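3.2 O que fizemos com os panos (e o que os panos fizeram conosco)

Eu tinha prometido ao Uriel Ayala, que orientou a disciplina, que esta seção seria curta. Não vai ser, porque foi na coleta de demonstrações que a turma passou quase o semestre inteiro e foi ali que aprendemos mais coisa, inclusive as que a gente preferia não ter aprendido. A Seção 3.1 já descreveu a garra manual, então vou direto ao uso.

A ideia do projeto Pidden era simples no papel: cada dupla pegava uma garra, escolhia uma tarefa com tecido e gravava demonstrações até a Guilan Zheng (nossa responsável pelos dados, e bem mais paciente do que eu) dizer que chegava. Começamos em março com três tarefas, que eram pegar um pano amontoado, levá-lo até um ponto da mesa e soltá-lo aberto. A terceira nós abandonamos cedo. Soltar um pano aberto com uma pinça só é um pesadelo, e quem duvidar pode vir tentar!

Cada dupla gravou 98 demonstrações, sempre em sessões curtas, porque depois de um tempo o braço cansa e a gente começa a cortar caminho sem perceber. O Ruaridh Gourlay notou isso antes de todo mundo, comparando as trajetórias do começo e do fim de uma mesma sessão: as do fim eram mais rápidas e bem mais tortas. Passamos então a trocar de operador no meio, o que atrasou tudo e deixou os dados visivelmente melhores (a comparação está na Tabela 2).

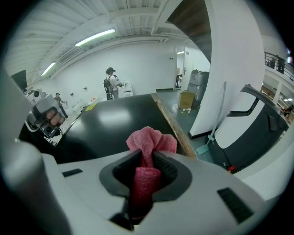 Figura 4. Garra manual segurando um pano de microfibra rosa durante o trabalho da turma. À esquerda, um segundo dispositivo de garra, com uma pequena câmera de ação montada, na mão de uma pessoa.

O protocolo de anotação veio depois, e confesso que deveria ter vindo antes. No total juntamos 1198 episódios aproveitáveis, e todos tiveram de ser marcados à mão com o instante do contato e o instante da soltura. A Szu-yu Chien escreveu um programinha para isso, o Kerum, que sugere os dois instantes a partir da abertura da garra e deixa a pessoa corrigir. Ele acerta o contato na maioria das vezes. A soltura, nem tanto, porque tecido gruda, escorrega, fica pendurado por uma ponta, e aí cada anotador tem a sua opinião. Resolvemos que soltura é quando a garra para de abrir, e pronto. É uma definição meio pobre, eu sei, mas pelo menos todo mundo marcava igual.

Outra decisão que rendeu discussão foi o ambiente. O Elie Chidiac defendia gravar sempre no mesmo canto, com fundo liso e luz controlada, e eu queria o contrário: gente passando, reflexo na mesa, bagunça de verdade. Fizemos um teste pequeno com os dois jeitos. O modelo treinado só no canto liso ia muito bem no canto liso e se perdia assim que mudávamos de mesa, enquanto o treinado no espaço aberto teve sucesso em quase 80% das tentativas de pegar o pano nos dois lugares. A amostra é modesta, e volto a esse ponto na Seção 5, mas bastou para o Elie mudar de ideia (ou para ele cansar de discutir comigo, também é possível).

Descartamos 19 episódios por falha de sincronização entre o vídeo e o registro de abertura da garra. Os descartados continuam no repositório, em pasta separada, caso alguém queira estudar justamente esse tipo de erro.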